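Clamdale College
Department of Home and Consumer Studies
Textile Care and Household Economy – Handout 6
Laundering, Shrinkage and the Care Label

This handout supports the April lectures and should be read before the practical session. Students are expected to know the main fiber groups from Handout 3.

1. Why fabrics shrink

Yarn is held under tension during spinning, weaving and finishing. Washing releases part of that tension, and the fabric moves back toward its resting length. This is called relaxation shrinkage. Most of it takes place in the first few washes. Felting shrinkage is a separate matter and affects wool and other animal hair, where scales on the fiber lock together under heat and movement. 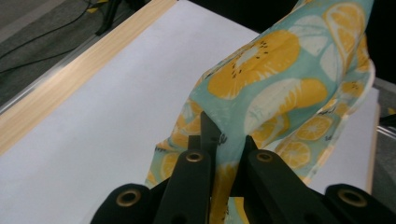 Fekete objects to this division in the course reader, arguing that household washing rarely produces one kind of shrinkage alone and that students should be taught to measure the total change first and assign causes later. The department keeps the two terms but accepts the point about measurement.

2. Reading the label

The care label sets out the most severe treatment the article is expected to withstand. Milder treatment is always permitted. A bar under the washtub symbol calls for reduced agitation, and a second bar for less still. Where a label is missing, the article is treated according to its most delicate component.

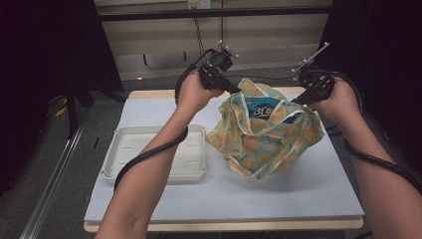 Component parts deserve more attention than they usually receive. Thread, interlining and trim may each respond to water differently from the main cloth, and seams pucker when they do. A fabric tote bag, crumpled on a low table as one might be after shopping, should be smoothed flat before any measurement is taken – creases shorten the reading and lead to false results. The same applies to pillowcases and aprons.

3. Recording dimensional change

Mark 2 points on the article before washing, along the warp, and repeat along the weft. Measure again after drying and conditioning. Express the difference as a percentage of the original length. 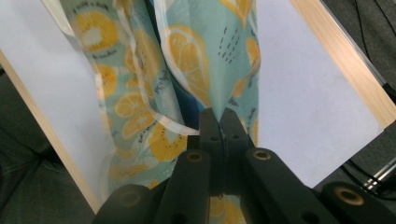

Warp and weft results are to be entered separately and never averaged. The Leltthorpe record sheet has a column for each. Sheets are due at the practical session in week 14.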